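Plenel Household Goods Reuse – Progress Report, June
Prepared by Aleksi Laitinen for the Harahap fund
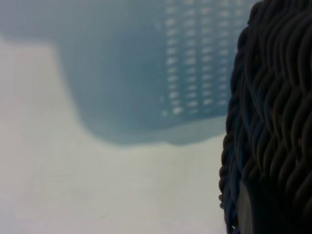

Figure 1. Blue plastic basket with slotted side wall, on a pale surface.

1. Scope

The grant covers the collection, checking and re-issue of household storage items, mainly baskets, crates and tubs. This report covers the second period. Furniture and kitchenware are reported separately under Clikus.

2. Items handled

A total of 1134 items were received. Of these, 620 passed inspection and were re-issued to households, and 514 remain in store awaiting washing, sorting or disposal. The target for re-issue was 519, so the period closed above target.

Slotted baskets remain the most requested type. They are light, they stack when empty and they let air reach the contents. Their weak points are the narrow strips between the slots and the moulded rim at the base. Both are now checked by hand under a bench lamp. Clear and tinted plastics are held up to the light as well, as fine cracks show more readily that way.

3. Washing and drying

The washing step was changed at the start of the period. Baskets are soaked, brushed along the slots and rinsed, then left upside down on slatted racks overnight. Lint in the slots was the usual cause of a second wash. A narrower brush was bought from Durko and the number of repeat washes has fallen.

4. Problems

Nine baskets were returned by households with split handles. All came from one donated batch, and the rest of that batch has been withdrawn. Shelf space is short – stacks are at present kept two deep, and the rear row is slow to reach.

5. Next period

Work will concentrate on clearing the stored items, starting with those that need washing only. A second drying rack is to be fitted along the back wall. The cost can be met from the existing equipment line and no change to the budget is requested.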